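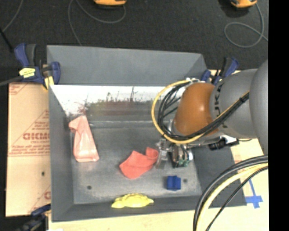 From: Devendra Tripathi
To: nursery-makers list
Date: November 2020
Subject: Re: Crib quilt backing, and does anybody bind by machine?

Urs Zwahlen wrote:
> I have 13 crib quilts to finish for the Fraser holiday market and I'm
> stuck on backing. My usual flannel is sold out everywhere I look. Has
> anyone tried the double gauze from Orenon? I'm worried it will shift
> around when I quilt it. Also, I have always sewn my binding down by
> hand and my thumbs are begging me to stop. Does machine binding look
> all right on something people are buying as a baby gift?

Urs, yes and yes! I switched to the Orenon gauze in the spring and I love it. It gets softer with every wash and the crinkle hides my less than perfect quilting lines (I have plenty of those). It does shift, you're right to worry, but starch fixes most of it. I wash it first, dry it, starch it until it feels like paper, then press it and cut. Don't pull it while you press or your square corners will wander off on you.

For basting I gave up on pins and went to spray, plus a line of big hand stitches down the middle each way. My walking foot does the rest. Keep your quilting lines simple. I did a tight crosshatch on one and it came out stiff as a doormat, so now I leave a good hand's width between lines, and the batting I use is fine with that. Check the wrapper on yours.

Now, machine binding. I was a snob about it for years! Then I had a big order of stroller blankets and no choice. Sew the binding to the BACK first, fold it around to the front, and topstitch close to the fold. You get to watch the side that shows. I use a thread that matches the binding and a slightly long stitch. Shoppers pick them up, turn them over, rub the corners on their cheek, and I haven't had one person ask about the binding. They ask if it can go in the dryer.

The gauze in the Vistard fox print is so pretty with a mustard binding, by the way. I have a crib skirt and two bumper-free sheet sets cut out in it already and I keep finding more things to make. Changing pad covers next, I think, and maybe a little pennant banner for over the dresser if there's any left.

One thing to watch: the gauze shrinks more than flannel. I lost a good bit of length on my first piece, so buy extra. If you want to go in together on a bolt I would be happy to split one, I'm nearly out of the cream. Anyone else on the list is welcome too, just write me before I order in December.

Are you doing name labels on yours? I embroider the baby's name in one corner, 70 letters or fewer fits fine (a joke, but somebody did once send me four middle names) and I could show you the font I use. It's the rounded one from the Jundadon set and it stitches out beautifully on gauze if you put a wash-away topper over it.

Good luck with all 13! Save me a spot near your table at Fraser.

Devendra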